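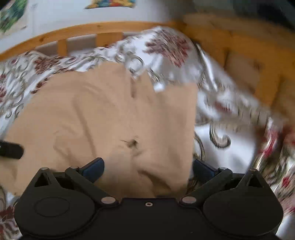
Zenitz garment handling set: known faults and safety notes

Read before use. This file covers the bedroom part of the set, recorded in homes with a hand-held two-fingered gripper. It was last revised in February 2022 by Macarena Barrientos.

What is in it

996 episodes of clothes being handled on beds, one folder each, with gripper width, estimated wrist position and a success flag. The release note says the data is "clean". We would not use that word.

Fault 1: success flags

The flag was set from finger width at the end of the episode. If the fingers stopped before they were fully closed, the software decided it was holding something. A pinch of bedspread satisfies that test as well as a pinch of shirt does. Plain clothes on patterned bedding ought to be easy to tell apart by eye, but the flag never looked at the video. Treat it as a record of finger width and nothing more.

Lautaro Toledo is relabelling by hand. Finished folders have a file called checked.txt. If that file is missing, assume the flag is wrong until you have watched the episode.

Fault 2: position drift

Fast wrist turns blur the video and the position estimate slips. In the worst folders it jumps 9 cm between neighbouring readings. The smoothing script supplied by Pitgate hides the jump without correcting it, so the path looks tidy and is still wrong. Use the raw track.

Safety

A policy trained on the unchecked flags was run on the arm at Uston. It closed on the bedding, read this as a good grasp and pulled upwards until the force limit tripped. The limit had been raised for an earlier test and not put back. There were no injuries. The wrist mount cracked.

Before any run on hardware:
- reset the force limit to the default in the config
- keep one hand on the stop button
- do not load folders without checked.txt

Still open

Zúñiga's proposed fix, a colour check at the fingertips, failed on 3 of the 4 bedspreads we tried. It has not been merged. Reports that the problem is solved in the March branch are premature: that branch only renames the flag.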